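The Patient Business of Teaching a Machine to Fix a Computer

At the Furnell workshop, progress is measured in episodes. One episode is one try at one small job, steered by a person from start to finish and saved whole, and the team behind the Fevitow project wants 500 of them before August is out. When I came by, they had 403.
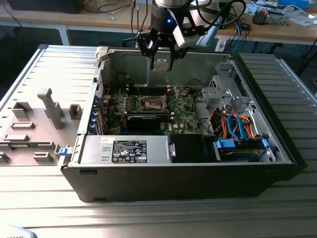

I had pictured something faster, I admit. But the folks here will tell you, over very good coffee, that hurrying is how you end up with a drawer full of examples you can't use. A learning system copies what it is shown, wobbles and all, so the operators work in turns of 3 hours and then go stretch their hands. 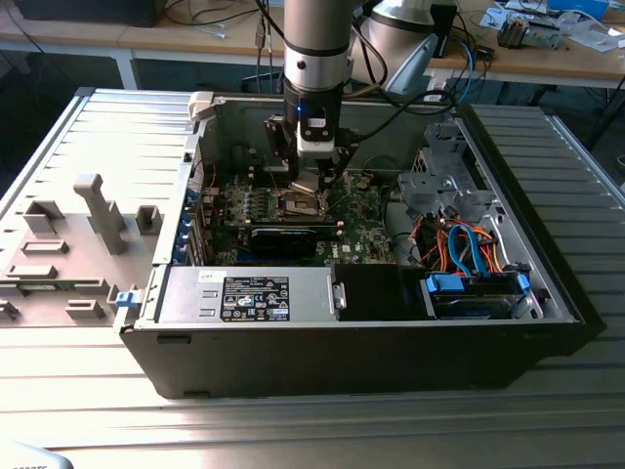

Each try gets a short note, too - what the job was, how it ended, and whether the person at the controls was happy with it. The notes go to Jilell, the small outfit that does the training, and every so often a polite list of complaints comes back. 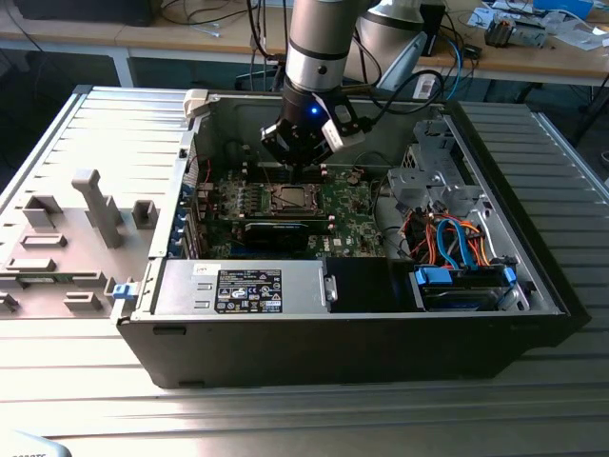 Old desktop computers make fine teachers, being full of parts that want a gentle touch. Inside a single case there's a processor sitting bare in its socket, a graphics card, and loops of blue and orange cable waiting to get in the way, and a gripper has to learn its way among all of it. 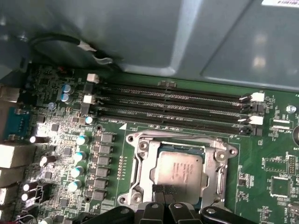 The bad tries are kept as well, in their own folder, and I was glad to hear it. Alcaraz, who are paying for the work, would like 8 different jobs covered by the end. The next one on the list was already being argued over when I left.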